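Meltstead Suturing Club: your questions

Do I need any experience?
None at all! If you can tie a shoelace you can start, and the first evening is all square knots anyway.

Where do you meet?
At the Dovell rooms, every Sunday at 7. Come early if you want a good stool.

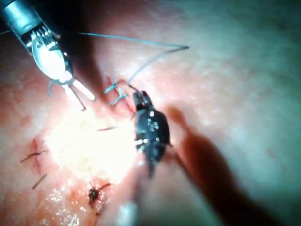 How do I stop my knots slipping?
Lay each throw flat and swap direction every time. Keep hold of the long end and pull evenly. It feels fiddly for a week or two and then your hands simply get it, which is a lovely moment.

Where should I grip a curved needle?
Well back from the point, with the jaws fully closed. Gripping near the tip bends it.

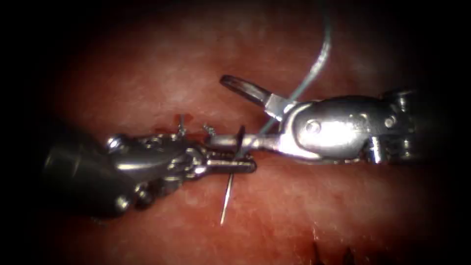

And for passing it across?
Have the second instrument open and waiting before you let go with the first. Slow is fine!

How far apart should stitches be?
Keep the gaps even and the row will look tidy. Fotness sheet 3 has a spacing guide to print. 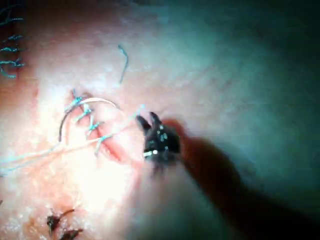

How short do I cut the ends?
Leave a little tail on every knot. Trim too close and it can work loose.

Can I practise at home?
Please do. The Vasiliu notes have 41 drills, and number 12 is a joy.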